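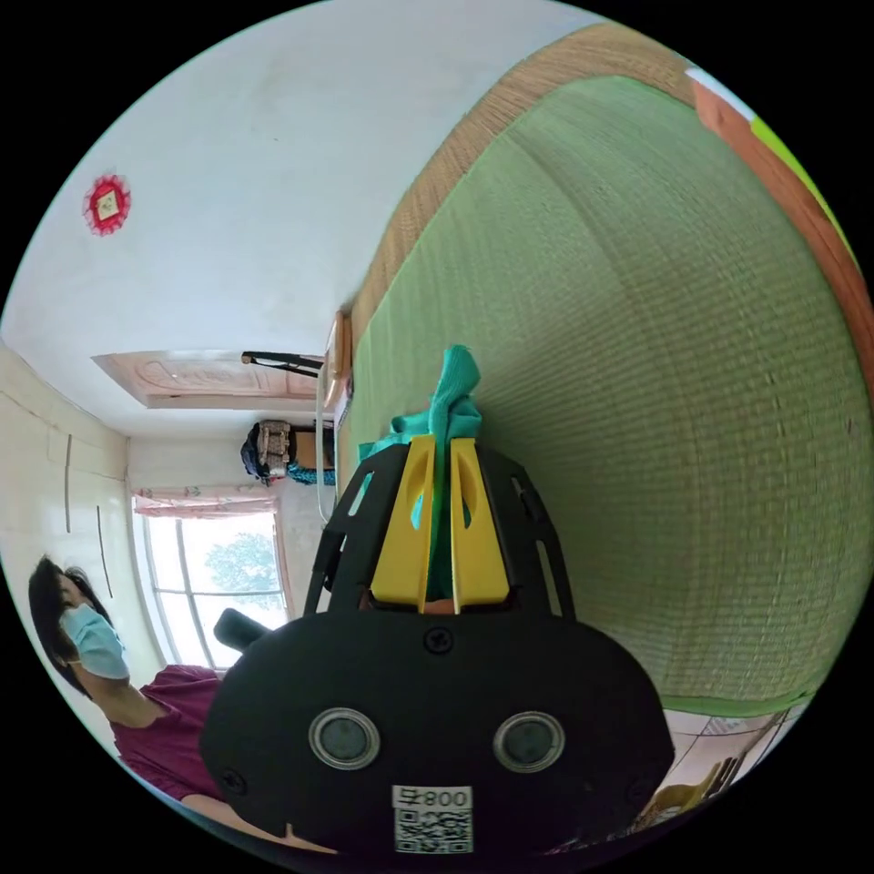 Does the Prins dip slide tell us anything about Giardia in a kennel water bowl? Very little so far, and nothing I would change a cleaning routine over.

2024-08-01

Notes on the bowl trial, second round. Samples came from the Tirnport kennels and the Tumwood boarding site, same bowls as last time, same two pickup times. Prins sent new slides with a new lot number and a leaflet that says the color change is "clear to the untrained eye." Mine is fairly well trained and I still argued with myself over a third of them.

What we did: 100 bowl samples, split. One half of each went on the slide, the other half was spun down and read under the scope the usual way. Whoever read the slides did not see the scope sheet until the end. I insisted on that after the first round, when both sheets were lying on the same bench and agreed suspiciously well.

Scope found cysts in 2 of the 100. The slide flagged neither of them. It did flag a fair number of bowls where the scope saw only algae and food scum, mostly from Tumwood, where the bowls sit outside all day. My guess is it reacts to general muck. That would make it a dirty bowl detector, and I can do that job by looking.

Before anyone gets excited in the other direction: two positives is a tiny number. Missing both is bad but it is not proof of anything. We need known positive water, made up here at known strength, and we should have started with that.

Also went through the Skaltus write-up again, the one that gets quoted for the slide. 1,648 samples, which sounds grand until you get to the methods. As far as I can tell most were repeat draws from the same dogs' bowls, and "positive" meant the slide was positive. No scope, no stool test, no second method of any kind. I have asked for the raw sheets. No reply yet.

Side issue - the Tirnport bowls are scrubbed with a bleach mix just before the morning pickup, and I can't find any record of how well they get rinsed. Leftover bleach could easily throw off the color. Afternoon samples only from there until we have checked it with plain tap water plus a drop of the mix.

Stool samples are still the thing to test if a dog has loose stools. A clean bowl result should not talk anyone out of sending one in. Please say this to the kennels if they call, they have been hoping otherwise.

To do:
Spiked water series, five strengths, plus blanks
Bleach check on leftover slides from the old lot
Ask Prins what the dye is meant to bind to (third time of asking)
Fridge log has a gap overnight, find out if the samples sat warm

Next full round in October if the spiked series gives us a reason to bother. If it doesn't, the rest of the slides go back.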